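5.3 Running the Pickup Task in Simulation

The steps in this section apply to the two-arm pickup task supplied with Varholm. The task is set in a simulated living room. Its goal is to clear small objects from the floor into an open container, using the planner and the grasp controller together. Operators should complete the steps of Section 5.2 before continuing.

Starting the session

1. Open the task file and select the profile named Dener. This profile sets the joint limits and the gripper force for both arms.

2. Enter the seed value 1,532 in the session panel. All results in this manual were recorded with this seed.

3. Open both grippers and confirm that the wrist view is live. With a gripper lowered over a wooden surface, both black fingertips should appear in the view, with a clear gap between them. 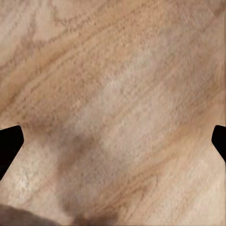 4. Set the control rate to 15 steps per second. Higher rates are accepted by the software but are not covered by the acceptance tests.

5. Save the session before starting the planner. Unsaved settings are lost when the planner is stopped.

Note: The wrist view and the head view are published as separate streams. If one stream stops, the planner continues with the other and writes a warning to the log.

Assigning the arms

6. In the planner panel, assign a role to each arm. The holding arm steadies the container at its rim. The carrying arm moves the objects.

7. Review the list of detected objects. Remove any entry that does not belong to the task, such as a piece of furniture. In the head view, objects still to be cleared stand on the floor near the container, as the blue can does at the start of the sample session.

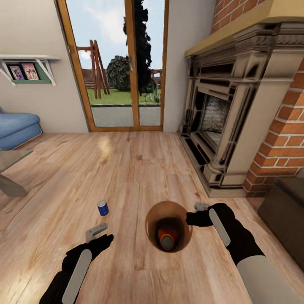

May the two roles be exchanged while the planner is running?

The roles are fixed when the planner starts. To exchange them, stop the planner, return both arms to the ready pose and repeat step 6.

8. Select Plan. The planner checks the paths of both arms against each other and against the room model. A plan that fails this check is not sent to the controller.

Caution: Do not turn off the path check to shorten planning time. The arms share the space above the container, and the controller does not check for contact between them.

9. Select Run. The holding arm closes on the rim first and reports its grip state to the planner - the carrying arm does not move until this report is received.

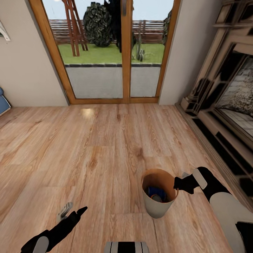

Figure 13. Right gripper closed on the rim of the container; left gripper open.

10. If the grip report does not arrive, the session pauses. Check the rim position in the object list, correct it by hand if needed, and select Resume.

Checking the result

11. When the planner reports that the task is complete, compare the object list with the head view. Each cleared object should be listed as inside the container.

12. Export the log. The file records the joint positions, the grip state and the planner decisions for every control step. 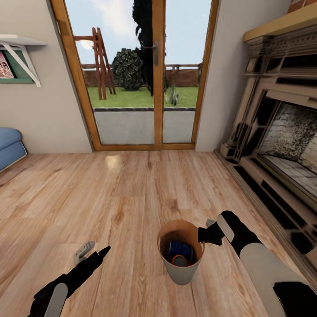

According to Dörte Kettler, the object list should be compared with the head view a second time after the log has been exported, as a can lying on its side may be listed twice when part of it is hidden by the rim. The tracker offers a Merge command for such entries, and she recommends using it before the log is passed to Veres for replay.

13. Close the session. Logs made with release 2 of the planner can be replayed without conversion. Older logs must be converted first, as described in Section 5.4.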